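Can it do the skewers yet?

3rd March

Every summer, usually in June, my family comes round for a barbecue that got out of hand many years ago and has never been brought back under control. There were 59 of us at the last one, if you include the babies, and what I chiefly remember is standing at the kitchen worktop the evening before, threading things on to skewers until my thumbs were sore. My sister-in-law, who reads the technology pages and likes to be ahead of everybody, leaned on the fridge and told me that in a year or two a machine would be doing it for me. She said it so kindly that I have been thinking about it ever since.

I should say that I want her to be right. I am not one of those people who thinks that peeling carrots is good for the soul. I spent 13 years in the back kitchen of a catering firm called Haria, where we did weddings and works dinners and the odd very grand funeral, and on a busy Friday we would send out around 1,000 skewers of one sort or another. If somebody had wheeled in a machine that could take even a quarter of that off our hands, we would have given it a name and bought it a Christmas present.

We did have machines, of course. There was a big Gilletti mixer that could have kneaded a mattress, and a slicer that frightened all of us equally. They were wonderful at what they did, and what they did was one thing, the same way, all day long. You brought the work to the machine, cut and weighed and facing the right way, and you took it away again afterwards. Most of the labour in that kitchen was in the bringing and the taking away, and I think that is still where the trouble lies.

Think about what your hands get up to when you thread a skewer. You pick up something small and a bit slippery, and you turn it until you have found its middle, which you do by feel, probably while talking to someone about their holiday. Then you push, and you can tell from the push whether it is going to split. If it is a mushroom you go gently, and if it is a piece of pepper you give it a bit of a shove at the skin and then ease off at once. You leave room at one end for somebody to hold. None of this was ever written down at Haria. We showed new starters once or twice and by lunchtime they had it – well, most of them did, and the rest were put on salads.

So when people ask whether robots can do the chores yet, I find I want to ask them which bit of the chore they mean. Holding a skewer is one job. Getting a piece of food on to it is another, and so is sliding it off on to a plate without sending it across the room. The two-armed robots people are training up for this sort of work have to be taught all of these.

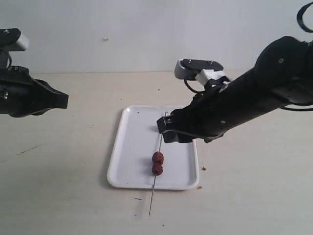

I don't say that to be sniffy. A gripper has no skin, and a thin metal rod is an awkward thing to keep hold of even when you have ten fingers and a lifetime of practice. When my nephew was on placement at Eyvindsson, where they pack parts for boilers, he told me that the robot arms there were marvellous with boxes and that the loose washers still went to five women at a bench by the window. The washers, he said, would not lie still. I thought of our olives at once.

My own guess, for what a retired cook's guess is worth, is that the shop floor will get there well before the home does. A factory can afford to have everything come down the line in the same size and the same place. My kitchen drawer has three kinds of skewer in it, one of them bent, and a cork. The Javen vacuum cleaner my daughter gave me is a dear little thing and I wouldn't part with it, but I do pick up all the rugs before it goes out, and some mornings I wonder which of us is doing the hoovering.

I shall be threading my own again this June, then, and my sister-in-law has been told to bring her thumbs.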